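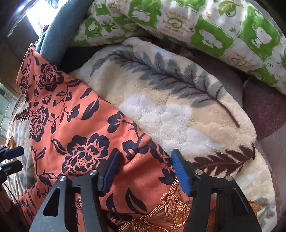

Figure 2. View from the hand-held gripper above a pile of household textiles. The finger pads are open over an orange cloth with a navy floral print; a cream blanket with a fern pattern lies to the right.

4. The Open Day at Prernamdale

4.1 Setting and purpose

The fabric handling work described in Section 3 was shown to the public during an open day held at the Prernamdale site in June. The event had two purposes. The first was to explain to local residents how demonstrations of everyday tasks are recorded with a hand-held tool and later used to train a robot arm. The second was to observe how people with no background in robotics approach a pile of mixed textiles when the only means of touching it is a pair of finger pads. Earlier sessions had relied on members of the project staff, who had by then developed settled habits of their own.

Doors opened at 10 a.m. and the last group left shortly before 4 p.m. A total of 518 visitors signed in at the front desk. Of these, 50 agreed to take part in the recorded activity and gave written consent. The remaining visitors watched, asked questions, or went on to the talks in the next room.

4.2 Materials

The textiles were chosen to differ in thickness, surface and print. Figure 2 shows one such arrangement, in which a thick, plush blanket lies beside a draped cloth carrying gold embroidery, with a printed pillow and a slate-blue fleece cloth behind them. Mixed piles of this kind are common in homes and are difficult for automated systems for several reasons. Large prints can be mistaken for the borders of an object. Raised decoration changes the way a pad meets the cloth. A soft blanket may bulge upward and hide the edge of whatever is next to it.

Daylight was left as it was. The Dreltum protocol, which the project follows for all home-style recordings, advises against the use of added lamps where a window is present, and the hosts kept to this rule even though the light changed through the day.

4.3 Procedure

Each participant received a short introduction from a member of staff, followed by one practice attempt that was not kept. The participant was then asked to choose any item in the pile, take hold of it, lift it clear, and set it down to one side. No instruction was given on where to grasp. Staff did not correct the participant's hand position unless the tool was about to be dropped.

After each attempt the pile was rebuilt by hand. It was not restored to an exact earlier state, as the aim was to collect a range of starting conditions. Attempts were stored with a session number and the participant's answers to a brief questionnaire prepared by Umut Duman. Names were held separately from the recordings and were removed at the end of the month.

4.4 Observations

The most common first action was to hold the open pads above the pile for a short time before moving down. Staff came to call this the "hover," and the word is used in the same sense in the rest of this paper. In the questionnaire, participants described the hover as a time for deciding which layer was on top. Several wrote that they had been unsure whether a change in color marked a fold, a second cloth, or simply part of the pattern.

Of the 50 participants, 19 began with an embroidered or otherwise decorated area. Their written comments suggest that such areas looked easier to hold. Others avoided decoration for fear of causing damage — a concern that had not come up in any staff session. The grasp labels were later extended to record whether the first contact was made on plain fabric, printed fabric, or stitched decoration.

Thick blankets raised a different issue. Many participants closed the pads on the highest point and found that they had gathered only the surface of the pile. A second attempt was usually made from the side, with one pad pushed under the material. This change of approach is similar to the two-stage grasp proposed in the Trorunix report, although the participants had not been told of it.

4.5 Limits of the open day data

The recordings made at Prernamdale should be treated with some care. Participants were often watched by family members, and a few stated that this made them hurry. The noise level was high in the early afternoon. Participants also chose their own items, so light cloths were lifted more often than heavy ones, and the set is uneven in this respect. For these reasons the open day recordings were kept apart from the main training set and used only for the comparison in Section 5, where they are set against the staff recordings made in the Kramer room under the same labeling rules.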